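Hand Gripper Pair — Monthly Check, With My Comments
Unit: Trullden two-finger, left and right
Checked: 27 May 2025

I do this one at the bench with a mug of tea and the bad screwdriver, so forgive the rambling.

1. Finger pads — OK
Blue facing still stuck down on all four fingers. I ran a thumbnail along every edge and nothing lifted. The left unit had a bit of grit under one corner last time, but it's clean now. Wipe with a damp cloth only, please, no kitchen spray!

2. Linkage pivots — OK, one comment
All the screws are snug. One on the right unit took a small nip, so I put a paint dot on it and I'll look again in July. If the dot has moved, it gets thread locker.

3. Jaw travel — OK
Opened and closed each unit 100 times by hand. No click, no sticky spot near full open. The right one is still a touch stiffer than the left and has been from day one.

4. Pinch points — NEEDS ATTENTION
The warning sticker has worn off the left unit (again). I've ordered more from Lozano. Until they show up, keep your fingers out of the linkage while the jaws are moving. I caught my own knuckle in there in the winter and it smarts more than you'd think.

5. Cable and strain relief — OK
No nicks, no kinks. Leave enough slack that the cable never pulls tight when you reach across the table. I had 300 mm spare at the elbow and that felt right to me.

6. Camera mount — OK
Both bolts tight, lenses wiped with the Fallow cloth (the gray one, it lives in the lid of the case). Mount doesn't wobble when I tap it.

7. Case and spares — PARTLY
We're down to 2 spare pads and I'd like 8. The Virnora case latch is fine now that I've bent it back.

8. Working check with dishes — OK

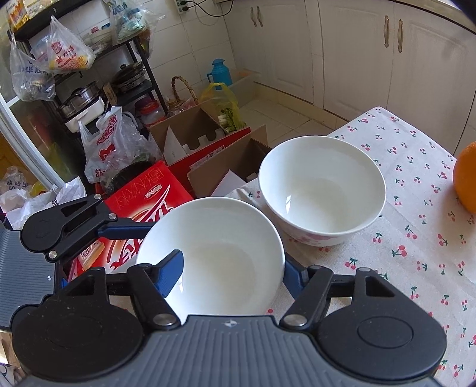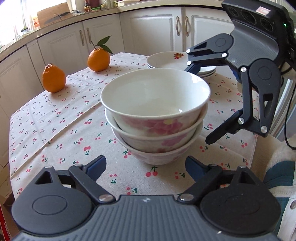

I leave this line for last, after all the screws are done, and I'm fussier about it than the rest. Smooth glazed dishes are where a tired pad gives itself away, much sooner than cardboard or cloth. With the white bowl held by its rim and side, look at whether both blue pads sit against it, left and right, before you lift it any higher. A stack with more than one bowl in it wants a wide opening on either side, and then a slow close — go in fast and you'll knock the rims. Stop if a jaw tip touches the table. I'm signing this line off for both units.

Still open: stickers for the left unit, more pads, and that paint dot. I'll write in the sticker delivery on the back of the sheet when it comes.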